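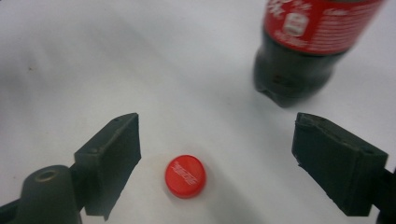 Small objects and the view from the wrist

Home Notes Reading list Contact

Since October I am working on one question: how much does a policy learn from the hand-held gripper, when the object is small and flat? A bottle cap is my favorite test. It is low, it is shiny, and between open fingers there is very little room for error in height.

My method is simple. I take 900 demonstrations and train the same network two times, first with only the wrist views, then with the head view added. I named the second version Tudeo. Fulgencio Bermúdez, who shares the office with me, thinks the name is terrible. 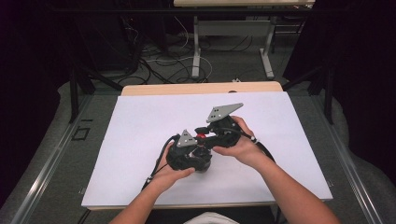

The gripping device in two hands over the white sheet, from the head camera.

With only the wrist views, the policy went to the cap in 90 percent of the trials. I was happy until I looked at the grasps. In many of them the fingers closed a little too high and slid over the top. With the head view these high grasps became rare – I counted 26 in 1000 trials – but the motion also became slower, and this I did not expect.

My guess is that the network waits when the two views do not agree. The wrist sees the cap large, the head sees mostly hands and the device. I have to check this with the head view masked at the last moment before closing. 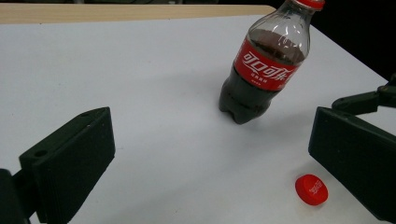 Loose cap and cola bottle, wrist view, fingers open.

The second difficulty is color. The label of the bottle and the cap are both red, and the attention maps jump between them. On Wednesday I will start a training with random changes of color, and I will write again when it is finished.

Contact: use the form | © Tapia Notes | Back to top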